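2019年12月24日，Bralbridge，小屋年末大整理

毛绒玩具全部出柜！去年说好要给它们拍一本"花名册"，拖到今年冬天总算动手了。卧室的柜子、飘窗、床底的抽屉，还有门后那只装过羽绒被的袋子，统统翻了一遍，翻出来好多我以为早就送人的老朋友，高兴得我坐在地毯上抱着它们发了半天呆。

这一页是相册的文字页，每只写一两句，来历、脾气、怎么洗、今后住在哪儿，都记在一起。泽宇负责搬，我负责认名字，晓燕姐在视频那头指手画脚（她记性比我好得多，好几只的名字都是她喊出来的）。大家想认领、想补充故事的，尽管在下面留言！

## 飘窗组

**老面包**
长条形，烤得焦黄的颜色，两头比中间瘪一点。这是我搬进小屋之后买的头一只，Wulirow 那家小店关门前最后一周淘来的，店主连吊牌都没剪就塞给我了。午睡垫脖子无敌舒服，谁垫谁知道。

**芋圆兄弟**
一紫一白，原本用一根短绳连着，绳子前年断了，现在各过各的。整理那天把它们重新摆到一起，感觉两位都有点害羞。我打算过年的时候找根红绳再给系上，多喜庆！

**苔苔**
一只趴着的乌龟，背壳是灯芯绒的，摸起来一棱一棱，特别解压。汉宇来做客的时候总要顺手搓它的壳，搓到壳顶那一块都发亮了。我舍不得补，那块亮斑也算它的勋章。

**阿雾**
浅灰色的小象，耳朵大得不成比例，晒过太阳以后整个蓬起来，像要飞走。它的鼻子里有一小截铁丝，可以弯成各种问号，千万别机洗，我吃过亏的，铁丝头从布里戳出来，缝了一晚上。

**年糕**
方方正正，白的，没有五官。真的没有！买回来的时候泽宇以为是个靠垫，我坚持说它是年糕，于是它就是年糕了。冬天放在飘窗上垫手肘看书，一放就是一个下午。

**小号手**
戴帽子的小熊，手里的喇叭是后来配的，原来的那只在某次搬家里丢了。新喇叭是从圣诞挂饰上拆下来的，金闪闪，比原装的还神气。今天恰好应景，让它坐在窗台正中间！

## 柜子上层组

**Dunne 先生**
最有派头的一位，一只穿背心的獾。名字来自他背心口袋里绣的那个词，我到现在也不知道那是牌子还是他本人的名字，反正大家都恭恭敬敬叫他先生。他的背心可以脱下来单独洗，扣子是真扣子，这一点我每次跟人介绍都要强调一遍。

**Flitcombe 的羊**
Ulla 从 Flitcombe 的冬季集市上寄来的，到的时候箱子里还塞着一把干薰衣草。羊毛是卷的，一圈一圈，手指头伸进去就不想拿出来。Ulla Koskela 女士，如果你看到这一页，请知道它过得很好，它有自己的小毯子！

**铅笔**
52 厘米高，站着放刚好顶到柜子上层的隔板，差一点点就要弯腰。开学那年买的，陪我熬过好多个赶作业的晚上，笔尖的部分被我捏得有点歪，歪着也好看。

**汤圆袋**
一只口袋形状的玩偶，拉开拉链里面滚出一堆小汤圆，芝麻的、花生的、抹茶的，每一颗脸都不一样。小朋友来家里它最抢手，所以也最需要勤洗。拉链头我换过一个大的，小手好抓。

**胖头信天翁**
翅膀展开能盖住一张椅子。平时把翅膀收拢，用发圈松松地箍一下，收进柜子就不占地方了。整理那天一解开发圈，它呼地张开，把旁边的水杯扫到了地上，精神头十足！

**梨**
就叫梨。两片小叶子，底下有一点豆子，坐得稳稳的。肖叔（Shengli Xiao，写全名是因为他要求的，他说花名册就要像样）每次来都拿它当镇纸，压他的报纸。

## 床底抽屉组

**旧兔**
年纪最大，比我认识泽宇的时间还长。耳朵内侧的布换过，眼睛换过，里面的棉也换过，可是抱起来的感觉一点没变。它不住抽屉，这次是被压在一床夏凉被下面，不小心跟着进去的。找到它的时候我叫得隔壁都听见了。

**新兔**
别人看我那么喜欢旧兔，就又送了我一只。它很乖，也很漂亮，毛长长的，梳一梳会出静电。我以前有点偏心，今年起让它跟旧兔轮流上床，公平！

**章鱼（翻面的那种）**
开心面和生气面，大家都见过。我们家用它来传达谁洗碗：放在厨房门口，生气面朝外，就是该泽宇了。整理时发现它两面都快磨成一个颜色，得好好洗一洗。

**地瓜**
外皮是短绒，掰开是亮橘色的瓤，中间用魔术贴粘着。魔术贴沾毛沾得厉害，我拿一把旧牙刷顺着一个方向刷，五分钟就干干净净，推荐给所有家里有魔术贴玩偶的朋友。

**咸鱼**
很长，很平，很有哲理。夏天夹在两条腿中间睡觉特别凉快，冬天就收起来。今年收得早，抽屉一拉开它正好脸朝上看着我，把我笑得蹲在地上。

**云**
薄薄一朵，底下垂着几滴布做的雨。雨滴用按扣扣上去的，可以换颜色，我自己又缝了一套粉色的备用。缝得不算好，有一滴像辣椒，可我偏偏最喜欢那一滴。

**不知名的企鹅**
问了一圈，没有人记得它从哪里来。晓燕姐说是公司年会的奖品，汉宇说是他落在这儿的，两个人在群里争了一下午。暂时登记为"企鹅"，等主人来认领，认领之前归我抱。

## 洗澡这件大事

花名册点完名，就是一年一度的集体洗澡。这件事我每年都盼着，满屋子都是洗衣液和太阳的味道，太幸福了！

能机洗的装网袋，一袋放两三只，别贪多，水温 21 度，转速调到最低。带铁丝、带豆子、带发声盒的一律手洗：脸盆里兑一点点中性洗衣液，按压，换水，再按压，千万别拧。老面包那种长条的，拧一次芯子就会打结，往后怎么拍都是一坨一坨的。

我还试了一回小苏打干洗法，把玩偶和小苏打一起装袋子里使劲摇，摇完用吸尘器的小刷头吸干净。给 Flitcombe 的羊用的就是这个办法，卷毛一点没散，强烈推荐。摇的时候可以放音乐，泽宇摇出了一种沙锤的感觉。

晾的时候分两拨。扁的平铺在晾衣架上，翻面两次。圆的就麻烦一些，外面摸着干了，芯子里还潮，一定要多等，急不得。我的标准是晾足 4 天，再把鼻子埋进去闻一闻，没有闷味儿才算合格。铅笔因为太高，横着搭在两把椅子上，像一座小桥。

床边的晾晒角也重新安排过。靠窗一侧放夹子架，夹子上都缠了布条，夹耳朵不留印子；另一侧留给篮子，洗好、晾好的先在篮子里歇一歇，顺手把线头剪掉，把毛刷蓬，再送回各自的座位。

## 水果和点心组

压轴的来了，我最最喜欢的一组！圆的东西总是特别招人疼，往床上一滚，灰床单都显得活泼起来。

**橘子瓣**
一整只橘子，剥开是一瓣一瓣的，瓣和瓣之间用磁扣吸着。磁扣怕掉，每年检查一次针脚，今年加固了最松的那一瓣，用的是双股线。

**荔枝**
红壳子可以褪下来，露出白白胖胖的肉。壳子上的小疙瘩是一颗一颗缝出来的，手工好得不得了，汉宇第一次见到它，举着对着灯看了很久。

**绿毛团**
榴莲还是荷包蛋，至今没有定论！下半截是毛茸茸的绿，刺刺的，也有点像苔藓；上头一圈蓬松的白，当中托着亮黄的芯，边上还伸出一小截棕色的，像个果蒂。晓燕姐坚持是榴莲，我越看越像一颗窝在草里的蛋。叫它什么它都不生气，圆滚滚的，放进白色镂空篮子里刚刚好，还能余出一块地方。 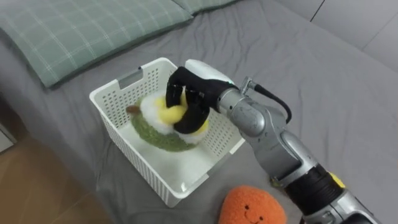

说到篮子，真的要好好夸一夸这种四周带小方孔的。以前我用的是布收纳箱，好看归好看，盖子一合，里面闷得很，开春拿出来总有一股柜子味。换成带孔的塑料篮之后，这个毛病再也没有了！侧面有提手口的更省事，一只手拎着就能从阳台走到床边。底板是实心的也有好处，小零件掉在里面不会漏出去，我有一回就是这样找回了荔枝的一颗小疙瘩。

刷篮子的小窍门顺便写上：孔里积的绒用软毛刷蘸温水刷，顺着一排一排走，刷完倒扣在浴室地上沥水。别拿硬刷子，塑料会起毛，起了毛又要挂玩偶的绒。肖叔贡献了他刷鸟笼的那把刷子，宽窄合适得像是专门为这些小孔生的，用完我都不想还了。

**小蛋挞**
托底是亮面的布，上面的馅子软得像真的刚出炉。就是托底容易压出折痕，收的时候把它放在最上面，别让别人坐在它头上。

**蓝莓堆**
一串，用松紧绳穿起来的，可以当手环。小侄女戴着它吃完了一整顿饭，摘下来上面沾了番茄酱，用冷水加一点洗洁精，揉几下就下去了，效果好到我立刻拍给大家看。

**开花馒头**
顶上裂开三瓣，里面塞了一点点粉色绒。这是我自己做的！第一次做玩偶，纸样画了又改，馒头底缝反过一次，拆线拆到手酸。成品比想象中的小，却是我今年最得意的作品，年后还想做一个豆沙包给它作伴。

**半个椰子**
缺了另外半个，所以一直当碗用，里面放发圈和小夹子。信天翁的那只发圈就住在这儿。

## 回座位

下午开始送大家回去，这一步我每年都会改主意。去年按颜色排，好看是真好看，可是找起来费劲，要找地瓜得先想它算橘色还是算棕色。今年按"什么时候会抱"来排，一下子顺手多了。

睡前要抱的放床头，旧兔和新兔轮班，老面包常驻。看书用的归飘窗，年糕居中，苔苔靠右手，伸手就能搓到壳。招待小朋友的放在柜子最低那层，汤圆袋和蓝莓堆挨着，他们自己就能拿到，玩完自己也能送回去（至少有一半的时候会送回去）。

Dunne 先生还是在上层，背心熨过了，扣子擦过了。羊在他旁边，盖着自己的小毯子。铅笔回去的时候照旧要微微侧一下身子才能进隔板，泽宇每年都说要把隔板往上挪一格，今年他把螺丝刀都拿出来了，然后坐下来跟章鱼玩了起来。隔板还在原处。

水果和点心组我决定不进柜子。它们太适合摆在外头了，早上掀开被子就看见一堆圆乎乎的颜色，心情好得能多吃一碗粥。篮子可以跟着季节换位置，冬天靠床，夏天挪到阴凉的墙边，别让太阳直晒，亮色的布晒久了会发白，橘子瓣的朝阳面已经淡了一点点，看着像早熟的品种。

床底抽屉里垫了新的旧床单，洗得软软的，裁成抽屉那么大，四角用暗扣固定，拉来拉去不会跑。樟木条用纱布包了两层，不直接碰到毛。咸鱼平放在最底下，云搭在它上面，远远看过去像一幅海上下雨的画，可爱得我又把抽屉拉开看了好几遍。

## 待办和招领

- 企鹅的身世，还在等线索。晓燕姐和汉宇，请出示证据！
- 芋圆兄弟的红绳，过年前系上。
- 小号手原来的那只喇叭，如果有人在旧箱子里见过，请告诉我，是木头的，尾巴上有一圈蓝漆。
- 豆沙包的纸样画了一半，想要的朋友留个言，画好了发给大家，尺寸可以自己放大缩小。
- 绿毛团征名。榴莲派和荷包蛋派都可以来投票，也欢迎第三种意见。
- Wulirow 小店当年的老顾客，如果家里也有老面包的同款，好想看看你们的！我一直觉得它应该有个亲戚。

Ulla 刚刚来信说，集市上又看到一只跟羊一个颜色的驴，问我要不要。要！当然要！柜子上层挤一挤，Dunne 先生往左边让半个屁股的位置，驴就能坐下了。等它到了再来补一条。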